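**Two-arm towel folder keeps losing the towel over the basket — what am I doing wrong?**

Posted by **Mehrangiz Yazdani**, Sunday, February 20, 2022

I've been at this build in our shared workshop since January. Two arms, two fingers per gripper, one laundry basket next to the sofa. The job is to lift a towel, pass it from arm to arm and set it down flat. Lifting is okay. Passing makes me want to scream!

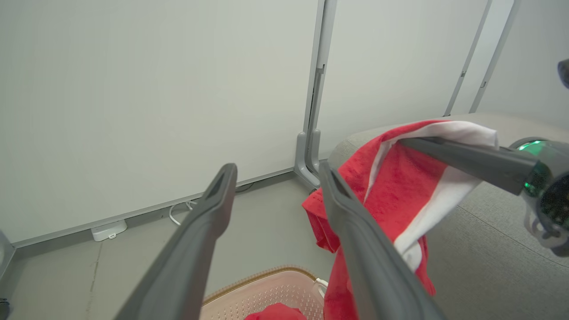 I'm closing the left gripper at 605 on my scale (2000 is wide open) and waiting 200 ms before the right one lets go. Terry cloth just slides out — thin shirts are fine. I've tried squeezing harder and the motor complains. 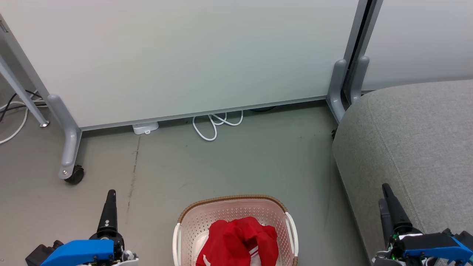
*Both grippers, with the basket between them and the sofa on the right.*

The code is the stock Wastley handoff routine, barely touched. Do I need new fingertips or is it timing?

**prelta_fan**

Timing, I'd bet. 200 ms is nothing for a thick towel! I use 3800 on mine (yes, almost four seconds, it's slow and I don't care) and then a tiny tug before letting go. If the tug moves the cloth, regrip. Also grab a folded bit, two layers hold way better than one.

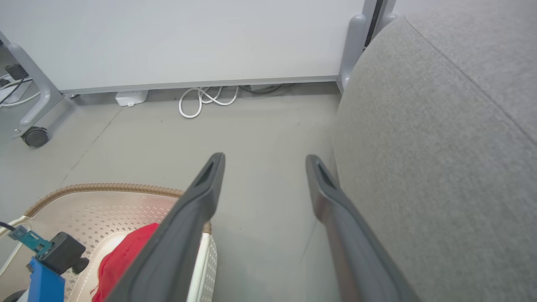 Cokel Tinkerer, Issue 14, p. 22

The handoff article on that page is where I got the tug trick, and there's a wiring bit after it you can skip. Start with the wait and leave the fingertips alone for now.

**Siu**

rubber tips. mine are cut from an old bike tube, superglued on, works ok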